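Amato Small Grants Fund
Interim progress report: Skallness groundwater level monitoring
Reporting period: second half of year one
Submitted by: Javia Hydrology

1. Status

The network of observation wells is in place and recording. Work under Tasks 1 and 2 is complete. Task 3 (rating of the spring outflow) is behind the schedule in the grant agreement, and Task 4 (household well survey) began in August as planned. No change to the total budget is requested. One transfer between budget lines is described in section 6.

2. Observation wells

The agreement called for 33 observation wells across the Skallness lowland, drawn from existing disused wells where the owner gave consent and the casing was sound. All 33 are now under observation. Two wells on the original list were replaced. One had collapsed below the casing, and the other was found to be hydraulically connected to a drainage ditch, so its level followed the ditch stage and said little about the aquifer. The replacements lie in the same geologic unit and do not alter the spacing of the network to any important degree.

Each wellhead was surveyed to a common datum. The closing error on the leveling loop was within the tolerance set out in the work plan. Three wellheads on the eastern side were resurveyed after the road grading work there, and the revised elevations have been applied to all readings from the start of the record.

3. Water level data

Loggers record at hourly intervals. Manual dip readings are taken at each visit and used to correct for drift. Drift was small in most wells. In the deepest well, which reaches 70 meters, the correction was larger than expected and the logger has been exchanged for a spare. Data from the first unit are kept in the archive with a quality flag and will not be used in the recession analysis.

Barometric compensation uses the single station at the pump house. A second barometric logger was considered for the upper valley, but the elevation difference is small enough that a fixed offset is adequate.

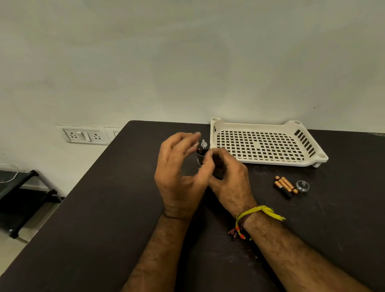 Levels declined steadily through early summer and the rate of decline slowed in August. The southern wells respond to rainfall within a day or so. The northern wells, which are screened beneath the clay, show a delayed and much weaker response. This supports the view in the proposal that the clay is continuous in the north, although the record is still too short to rule out leakage along its margin.

4. Spring outflow

The V-notch weir at the main spring was installed late. Delivery of the steel plate took longer than quoted, and the access track could not carry the vehicle until the ground had firmed up. Low-flow gaugings have since been made, and the lower part of the rating curve is usable. High-flow gaugings depend on winter conditions. We expect to deliver a provisional curve with the next report and the final curve after the wet season.

5. Household well survey

The survey covers private wells still in use. The parish register lists 154 of these. Questionnaires were sent to all listed addresses, and field visits are being made in order of distance from the spring. Early returns show that many owners do not know the depth of their well, so depth is now measured at the visit wherever the cover can be opened safely. Electrical conductivity and temperature are measured at the same time. Laboratory samples are limited to wells where conductivity exceeds the threshold in the work plan.

Several owners asked for their results in writing. A one-page results sheet has been drafted and will be mailed once the laboratory values have been checked.

6. Budget

Spending is below forecast for travel and above forecast for equipment. The difference under equipment comes from the weir plate and the replacement logger. We request approval to move $2000 from travel to equipment. The travel line will still cover all visits remaining in year one.

7. Data management

All records are stored in the Jemix database, with a nightly copy held off site. Raw files are kept unchanged, and corrections are applied as separate entries so that any processed series can be rebuilt. Well owners' names and addresses are held in a restricted table and will be removed from the public release.

8. Work in the next period

Logger downloads will continue on the present schedule. The field visits for the household survey will be completed, weather permitting. The recession analysis will begin with the southern wells, where the records have the fewest gaps. High-flow gauging at the weir will start with the first sustained rise in outflow, and the provisional rating curve will be attached to the next report as an appendix.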